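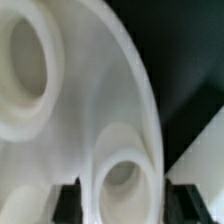

Day 57 of trying to cancel my gym membership. The app says I have to do it by phone. The phone says I have to do it in the app.

Got a human named Adeel Durrani! Lovely guy. He can't cancel anything, but he did waive the $40 "pause fee" I didn't know I was paying.

He says I should write a letter. With a stamp. I own one stamp and it's a Christmas one.

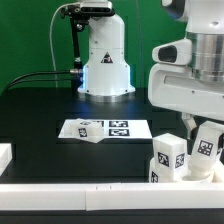
green wall, black table

Update: Vomgate Fitness has received my letter and upgraded me to Vomgate Plus. I now get 2 guest passes a month and a smoothie.

Last visit was in November, for the record. I walked some 1,623 steps, most of them from the parking lot.

Anyway, does anyone want a guest pass? The smoothie I'm keeping.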